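Sutbridge Automation Boards > Cells and Safety > Teardown / drive handling rules

wirenut_dale
Feb 2, 2018
Need opinions. Writing the handling rules for our drive swap cell at Prernix. Two arms, desktop towers on their side on the rail table, drives go in and out of a gray tray. Draft so far:
1. No loose cable over the open case.
2. CPU socket never left open while an arm is live.
3. Drive stands in the tray before anyone touches the tower.
Roast it.

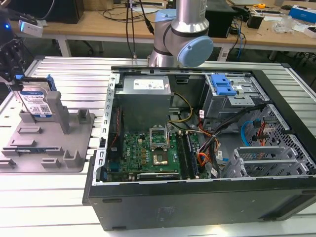

Tower, tray and drive on the rail table

pallet_rat
Rule 2, you're breaking it in your own pic. Bracket's up, contacts bare. One dropped screw and that board is scrap.

wirenut_dale
Yeah I know, thats why it's rule 2. It's a practice board. Still want the rule.

kessie88
Disagree with 2 as written. "Live" means what, powered or moving? Our sheet at Sedgwick says "drives enabled" and people stopped arguing. Also say who checks it.

pallet_rat
Just put a cap on the socket. $2 part. No rule needed.

kessie88
Caps walk off. Rule AND cap. And tie back the harness, you've got power leads all through the case.

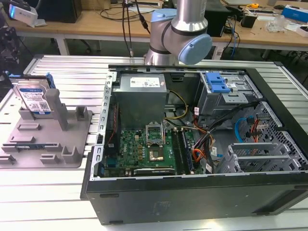
Harness and drive bays, side panel off

wirenut_dale
OK adding cable ties. What about grip? Rullimau manual says carrier only, never the bare drive. Ours is at 2,167 cycles and I want pads checked at 3,000.

pallet_rat
3,000 is way too long for ribbed pads. Look at them every shift, takes 2 minutes.

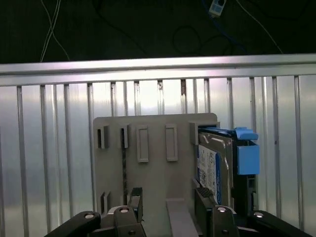

And write down the approach too, fingers stay low on the carrier and clear of the label. We had one scrape a barcode half off, then noone could log the drive.

kessie88
Every shift is overkill imo. Weekly look, swap at 3,000. But yes on the label thing.

wirenut_dale
Going with weekly for now. Will post rev B once the cable wording is sorted, anyone got a clearance number they use over the case?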